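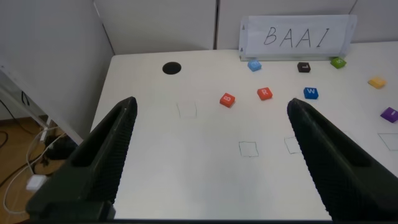
Speaker notes: Marking out a shared table
Neltley workshop, morning session. 25 minutes including questions.

Opening
Introduce myself and credit Vitória Gouveia for the layout work. Say up front that the talk covers table marking only. Block storage is Declan Rudd's slot after the break.

1. The surface
Matte white top. Pencil shows clearly and takes an eraser. We tried a gloss top at Prumstead and the line skipped and smeared, so we went back to matte. Gray shading under ceiling lights is normal on this finish and does not affect reading the outlines.
The round hole near the back stays open. Keep outlines clear of it.

2. The outlines
Plain squares, thin line, no fill. Draw with a template and a hard pencil, one pass. A second pass doubles the line and people then argue over which edge counts.
Leave the squares unlabeled. The word is chosen at the start of the round, so a letter written inside a square is wrong as soon as the word changes.
Spacing: leave a finger's width on each side of a block. Tomás Moreira has the template drawings if anyone asks.
(Pause. Someone usually asks about tape. Answer: tape has thickness, blocks catch on the edge and sit at a tilt.)

3. The blocks
Small rounded cubes, white letter on the top face. Red-orange examples: B and R. Bright blue: W.
Color is not a code in our rules. Say this twice. New groups sort by color first and lose time.
White on light blue is the weak combination. From a low angle the letter goes faint. Check legibility from the seat, with the table lit as it will be used. Natália Nogueira's recommendation is to move the lamp before repainting anything.

4. Starting layout
Blocks begin outside the squares. Squares begin empty. Loose rows are fine, and some blocks can go at the back near the wall. Do not line them up in spelling order.
Letters face up at the start. Rotation is free.

5. Resetting
Blocks off, wipe with a dry cloth, check the lines, redraw only what has faded. Basolance ran 895 rounds on one top and redrew the squares 9 times. Give the figure and move on.
Do not use a damp cloth on pencil.

Questions
Likely: can the squares be printed? Yes, but then the layout is fixed.
Likely: larger blocks? Refer to Britt-Marie Lie, who has the Serrano set.
Stop at 20 minutes if the first section overran. Handouts are by the door.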